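Mar 21, 2026

**Two arms, one bag, and finally a rulebook**

I've been badgering the Vrabec bench group for months to write down how they run their packing work, and at last they have! The first version of the Cornwood bench rules went round this morning, and I've been through it twice with a pen (and a biscuit, sorry about the crumbs on page one).

The short version is that every station where two arms share a table now works to the same set of rules. Before this, each bench had its own habits, and when Nunier asked us last October which of them were written down, there was a rather long silence.

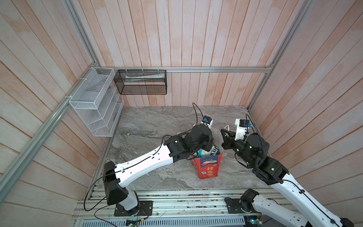 The bit I was most pleased to see is the shared zone rule. Any patch of table that both arms can reach gets treated as one zone, and one arm has to be named as the lead before either of them moves into it. The other can hold or steady, but it doesn't start a move of its own until the lead has finished. I know, it sounds obvious, but we've had some lively arguments over what "finished" means, and the rules now say it means gripper open and wrist raised clear.

There's also a new speed setting for anything soft. Paper bags, sweet packets and thin plastic all go in the "soft goods" group, and the closing speed for that group is capped at 30 per cent of normal. I'd have gone a touch lower myself, but I was outvoted.
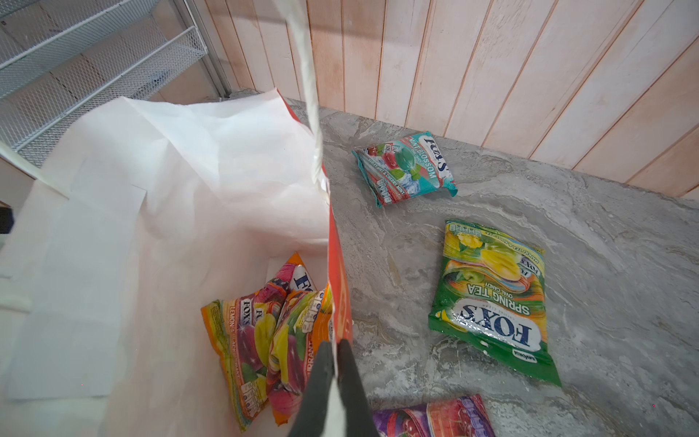

Labelling took up more of the meeting than I'd ever have guessed. Vlastimil Doležal wanted every item logged by its full printed name, and I thought the brand would do. Then you look at a tableful of Fox's packets, with Mint Blossom and Spring Tea both lying out on the marble-patterned top beside the bag, and I had to give in. So it's brand and variety in the log from now on, and if the variety can't be read, you write "unread" and leave it there. No guessing from the colour of the wrapper, please!

Vlastimil went back through 3,764 old log entries to see how we'd been doing and found 712 with no variety at all. A fair few of those were mine.

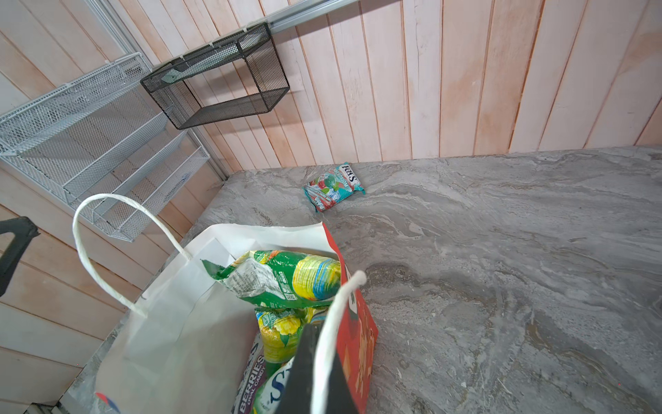 We're also changing how a run gets signed off. One person watches the run, a second person checks the log against what's on the table, and they both initial it. If an arm is stopped by hand for any reason, the run is marked as stopped, even if it was started again straight away and went perfectly well. I've heard some grumbling over this one already (you know who you are) but I do think it's right. Stops are the most useful thing in the whole log.
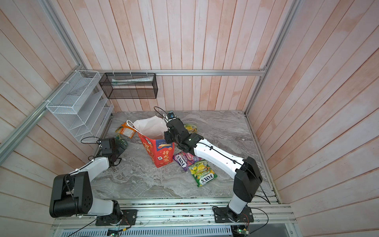 ## What happens next

- Vrabec starts on the new rules straight away, and the Urkitz benches follow once their stop buttons have been moved to the front.
- Version 2 will cover handing an item from one gripper to the other, which we left out because we couldn't agree on the wording.
- Comments go to Vlastimil, with the rule number at the top, please.
- Old log sheets can still be used until the pad runs out, but write the variety in the margin.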